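Pravano Bedding and Linen Care Guide
Section 4: Folding Flat Pieces on a Covered Surface

This section covers pillowcases, plain cloths, hand towels and other flat pieces up to the size of a crib sheet. For fitted sheets and anything with elastic corners, go to Section 5.

4.1 Setting up the surface

1. Choose a flat surface at least twice as wide as the piece you are folding. A bed or a large table will do.
2. Cover it with a plain sheet in a light color. Cream or beige works well with most linens and makes the edges of a darker cloth easy to find.
3. Pull the cover sheet toward you from the front edge, then smooth it from the center out to each side.
4. If the surface stands against a wall, tuck the back edge of the sheet down between the two. Leave about a hand's width of extra fabric so that it does not work loose.
5. Check for pins, buttons and crumbs under the sheet before you start.

Note: A cover sheet that slides will drag the cloth with it. On a polished table, put the Oltomby felt underlay down first.

4.2 Folding the cloth

1. Lay the cloth down with a long side facing you. It does not need to be perfectly flat yet.
2. Find the two near corners. Take hold of the fabric a short distance in from each one, with one hold at the left and one at the right.
3. Lift both holds together, just enough to clear the cover sheet.
4. Bring the near edge away from you and lay it over the rest of the cloth. Keep light tension between the two holds.

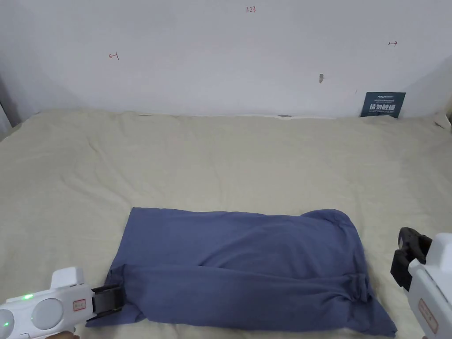
5. Lower both sides at the same time and let go. If one side drops first, the fold line will run at a slant and the corners will not meet.
6. Smooth the top layer from the middle toward the ends. Wrinkles tend to collect near the ends, where the fabric was held, so finish there.
7. Pull out any corner that is showing below the fold and line it up with its partner.
8. Turn the piece and fold again if needed. Most pieces in the Okonkwo range store best after two folds.

Caution: Do not pull hard on a corner to remove a crease. Loosely woven cotton will stretch on the diagonal and may not go back to shape. Lift the layer and lay it down again.

Caution: Do not fold cloths that are still damp. Allow at least 30 minutes on the rack after the dryer stops, and longer for double-layer pieces.

4.3 Keeping the surface ready

If several people fold at the same place, it helps to leave the cover sheet on between sessions and keep the surface for folding only. Bags, cups and mail have a way of ending up on it.

1. Remove finished pieces as soon as the stack reaches 20.
2. Shake out the cover sheet and smooth it again.
3. Put a sign at the back, by the wall, where it can be read from the front and is out of the way of the work.
4. Wipe down the wall behind the surface now and then – dark lint shows up on light paint.

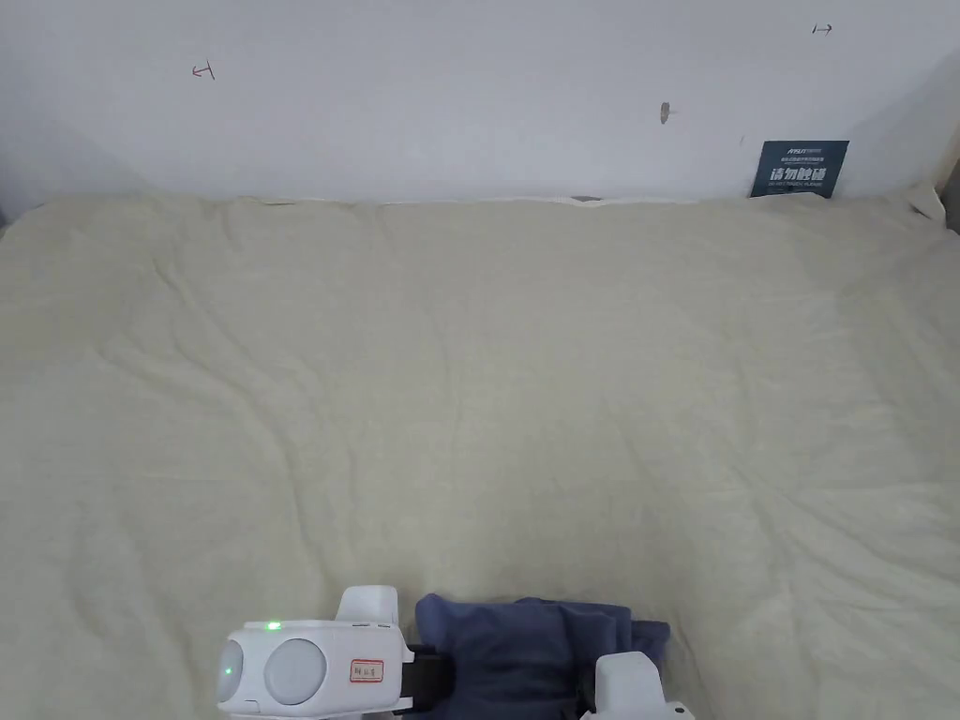
Covered surface with a "please do not touch" sign (请勿触碰) at the back right.

Wash the cover sheet once a week on a warm cycle. Skip fabric softener, as it makes the sheet slippery. A sheet that has gone thin in the middle can be turned end for end and used for a while longer.

4.4 If the fold will not lie flat

Fold line curves in the middle: the holds were too close together. Move each one outward and fold again.

Bunching at one end: too much fabric was gathered in that hold. Open the fold, flatten that end and take a smaller pinch.

Lower layer has shifted: the cover sheet is loose. Go back to 4.1, step 3.

Continue to Section 5, Fitted Sheets.

Shares: 9
Comments: 4

Related items
Oltomby Felt Underlay: Cutting to Size
Bavgate Drying Rack: Assembly and Load Limits
Okonkwo Cotton Range: Washing Chart
Removing Lint from Dark Linens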